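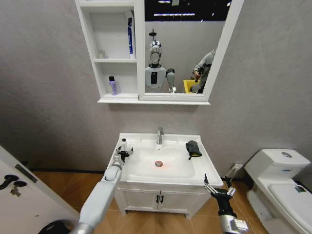 Severyn Yatsenko, after a first shift on the rig, said the drawers and the kitchen were easy and the bathroom was where the hours went.

Komurum is recruiting teleoperation trial operators for Sitska, its two-armed household tidying service, now in paid evaluation ahead of a February release. Eighteen places are open at the Stasiv site. Operators drive the arms through set tasks, log faults and score each run against the Skostard checklist. 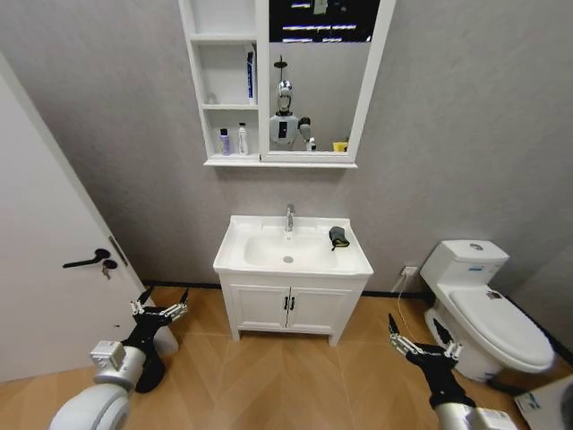 The work is repetitive and is graded on placement accuracy. Each operator completes 35 runs per week -- reaching, grasping, returning items to a marked position. Bathroom runs use a layout with the vanity between the door and the toilet, a cloth on the basin rim and bottles on the open shelves of the mirror cabinet. Both hands start open.

Requirements: steady hands, normal or corrected vision, written English adequate for fault reports. Prior robotics work is useful but not required. Training takes two days and is paid.

Pay: 2,955 per month before tax, full time. Part-time operators receive 1,269. 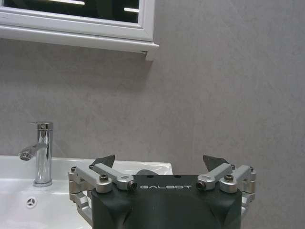 Two-finger gripper, open, at the basin.

To apply, send a resume and a short note on availability to Illia Horobets, trials desk, Komurum. Interviews start at 9 a.m. and include a 20-minute session at the controls.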